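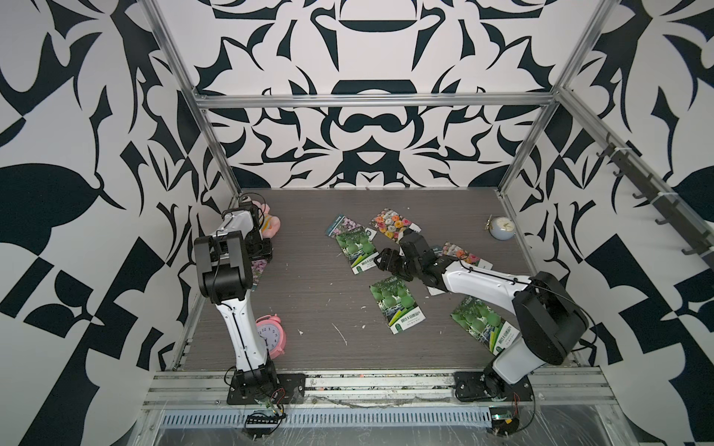 3 min read

Seed storage and germination testing: notes for the coming season
Safta Oprea, 2018-10-21

The Gremside seed exchange now holds 215 varieties, most of them vegetables and annual flowers. Stock that came in before June has been moved to the cold store at Flirside. Anything received later is still drying and will follow when its moisture content is low enough.

Storage life depends on two things above all, moisture and temperature. An old rule of thumb says that each drop of one percentage point in seed moisture doubles the storage life, and that each drop of 10 degrees Fahrenheit does the same. The rule fails at the extremes. Very dry beans crack when they take up water again, and seed frozen while still moist is usually killed. Within the normal range it is good enough for planning.

Members drying seed at home should spread it one layer deep on a screen or a ceramic plate, out of direct sun, with air moving over it. Do not use an oven. Even the lowest setting on most kitchen ovens is too hot for seed. Large seed such as squash and gourd should snap when bent. If it folds, give it another week. Flower heads can be dried whole in paper bags and threshed afterward. 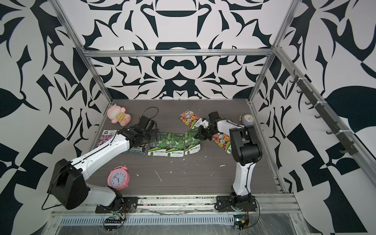 Paper envelopes are fine for drying and for short storage. They are not a moisture barrier. For anything kept past one season, put the envelope in a glass jar with a rubber gasket and add dry silica gel equal to the weight of the seed. Take the gel out after seven days and close the jar again. Leaving it in can overdry legumes.

When a jar comes out of the cold, leave it closed until it reaches room temperature, preferably overnight. Opening it early puts condensation directly on the seed and undoes most of the drying.

Germination should be tested before any lot older than two years is sent out. The paper towel method is sufficient for our purposes. Place the seeds on a damp towel, roll it loosely, stand it in an open plastic bag and keep it at the temperature suited to the crop. Count on the day given on the crop sheet and again at the end of the period. Only seedlings with a sound root and shoot are counted as germinated. Swollen seed, broken roots and mold are recorded separately.
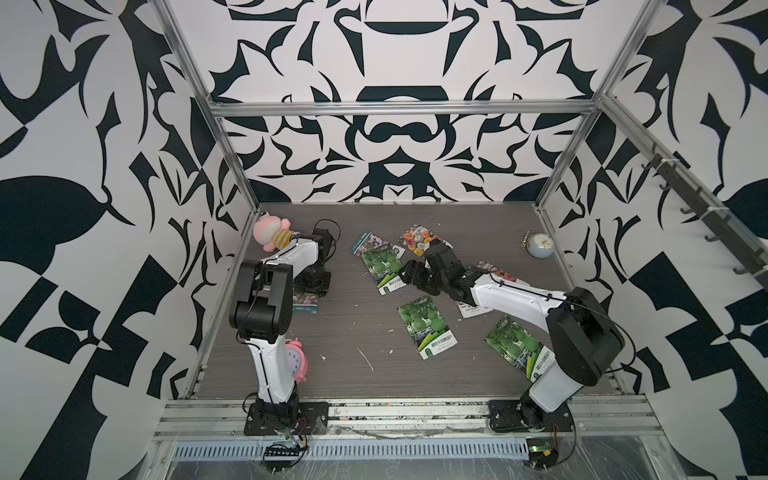 Hard-coated seed needs a longer test. Sweet peas and morning glories can be nicked with a file on the side away from the scar. Gourds respond to a 24-hour soak and steady warmth, and a lot should not be written off in the first two weeks.

Last season 19 lots fell below our limit and were withdrawn. The weakest were onion and parsnip, both short-lived in any storage. Petovico tomato, by contrast, showed no measurable loss. The Hyvönen pole bean is sound but low in stock - growers with space for a full row are asked to take it.

Isolation distances also need attention. Squash and hard-shelled gourds are insect-pollinated and cross freely within a species. We ask for 800 meters, or hand pollination with the blossoms taped shut the evening before. Record which method was used on the return slip. 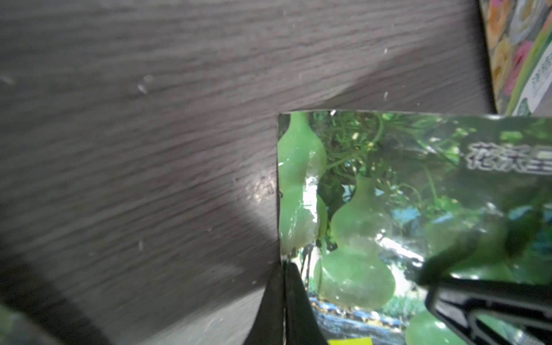

Gourd seed in a printed packet.

Return slips should give the variety, the harvest year, the number of parent plants and any rogues removed. Lots without a harvest year go into the mixed bin and are not tested. Slips can be left at the Flirside desk or enclosed with the seed.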